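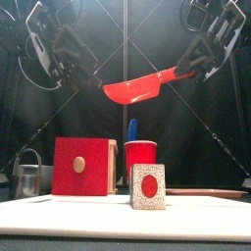

**Figure 3.** Work cell with the two hanging arms and the kitchen object set, during the handling trials.

## 4. Evaluation of the Tendow two-arm kit

The Tendow kit is sold by Pener as a complete work cell for small laboratories that want to study manipulation with two arms but have no workshop of their own. The buyer receives the arms, the grippers, the mounting parts and a software package with a one-year service contract. We evaluated the kit as ordinary customers and paid the list price. For the handling trials we used a set of toy kitchen and household objects, and Figure 3 shows the right arm with the red plastic knife held by its ridged handle while the left gripper is empty. The knife is a difficult object for this gripper. The two fingers close on the handle only, so the whole blade extends away from the grasp, and a small error of the wrist angle becomes a large error at the tip.

### 4.1 Mounting and cables

Both arms hang from above and point toward each other over the table. This arrangement leaves the tabletop free for the objects, and we consider it the strongest point of the product. The assembly manual gives good drawings, but the order of the steps is not always clear. In particular, the manual asks the user to tighten the upper joints before the arms are leveled, and we had to open them again.

The cables leave each arm in a wide loop. The loops did not touch the objects in any trial, but they need free space at the outer side of each arm — more space than the data sheet indicates. A laboratory with a low ceiling or a narrow enclosure should measure this before ordering. Pener confirmed to us in October that shorter cables can be requested, but we did not test them.

### 4.2 Procedure

The trials were performed by two operators, Catarina Serrano and Arif Siregar, who had no earlier experience with the kit. Each operator completed 17 trials per object. In one trial, the operator guides one arm to grasp the object, lifts it, and holds it over the middle of the table. The other arm then takes the object and puts it down on its own side. A trial was counted as failed if the object fell or if the operator pressed the stop button.

The objects stayed on the table together during all trials, in a row and with small gaps between them. We chose this on purpose. In many product demonstrations the object stands alone, and the gripper can approach from any side. With the metal pail, the red box and the cup standing near to each other, the operator must plan the approach, and the width of the gripper body begins to matter.

### 4.3 Results

For the knife, Serrano completed 14 of 17 trials and Siregar completed 16. All of the failures happened in the exchange between the arms, and none in the first grasp. The receiving gripper has to take the blade, and the blade is smooth. When the fingers closed too near the rounded tip, the knife turned and was lost.

The patterned cube was moved by both operators without a failure. The metal pail gave mixed results. Its thin wire handle can be taken easily, but the pail swings after lifting, and the operators waited until the movement stopped. We did not count this waiting as a failure, although it makes the trial longer. The round knob of the red box was included only as an additional test of pulling. The fingers hold it well if they arrive straight from the front, which is not simple for an arm that comes down from above.

### 4.4 Service and support

We contacted the Pener support three times. The first two answers arrived on the same day and solved our questions about calibration. The third question, on the force limit of the gripper, was passed to Sizwe Khumalo of the Drerberg office, who sent us a corrected parameter file. The published default value was too low for heavy objects. We used the corrected file in all trials reported here, and a reader who wants to repeat our work should ask for the same file, because it was not yet part of the public download when we finished the trials.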